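I've been using the Plosley rule cards since November, so it's time I wrote them up. They're a boxed set of good-practice cards for people who collect hand demonstrations for robots with a hand-held gripper. You get 50 cards, a ring to hang them on, and a thin booklet that I lost and then found under the printer. Korkor Kwofie lent me her set first, and I liked it enough to buy my own.

A bit about where I'm coming from. I do folding and sorting tasks, mostly clothing, in short sessions after lunch. Before the cards I had my own rules on a sheet of paper, and they were fine until Vy Nông joined me and did everything differently! Neither of us was wrong, exactly, but our recordings didn't sit well together, and I spent a whole evening working out which ones we could keep.

## What's in the box

The cards come in nine colour-coded groups: setting up, starting positions, grip, speed, mistakes, people nearby, naming, checking, packing away. One rule per card, big print, with a short note on the back. The wording is lovely and plain. "Start every take with the gripper open and still" is one I now say in my sleep. Another favourite is "If you drop it, finish the take and mark it" – I used to stop dead and delete the thing, which meant we had hardly any recoveries in the set.

The group on mistakes is the best of the lot. It gives you four marks to choose from (clean, recovered, failed, spoiled) and says in one line what each one means. Vy and I tried marking the same batch separately and only argued over a handful, all of them between "failed" and "spoiled". The back of the card does help there if you bother to turn it over. I hadn't.

## What bugs me

The naming cards are a mess. They want date, task, person, table and take number in that order, and then the sample name in the booklet puts the person first. I wrote to Plosley and had a friendly reply from Hậu Doãn, who said the card is right and the booklet will be fixed. Good, but mine's still wrong, so I've crossed it out in biro.

The speed group is thin as well. "Move as you would at home" is all very well, but I'm quick at home and Vy isn't. I'd have liked something on keeping the pace the same from the first take to the last, when your wrist is getting tired.

And the ring is too small. All 50 cards on it and you can't turn them without a fight. I've split mine over two.

## Soft things

I was most curious about the cards for cloth and knitwear, as the Doment guide I used before only covered boxes and bottles. There are six of them tucked into the grip group, and they're sensible: lay pieces out with a bit of space between them, change the layout between takes, pick a grip point before you move in, don't smooth things flat with your spare hand once recording has started. That last one caught me out so many times. I kept the cards propped up next to me for a session on children's gloves, light blue knitted ones and a mint green one, and by the end I'd more or less stopped fiddling. 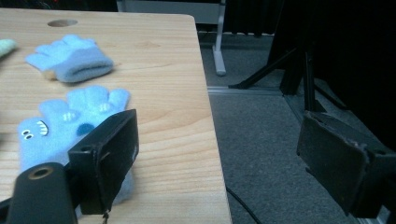 ## Would I buy them again?

Yes, I would. If you work alone and already have habits you trust, you could probably borrow a set for a week and copy out the bits you like. For two or more people sharing a table I think they're well worth having, mainly for the mistakes group. Mỹ Hà has asked for my spare ring of setting-up cards, so those are going in the post, and I'm keeping the rest.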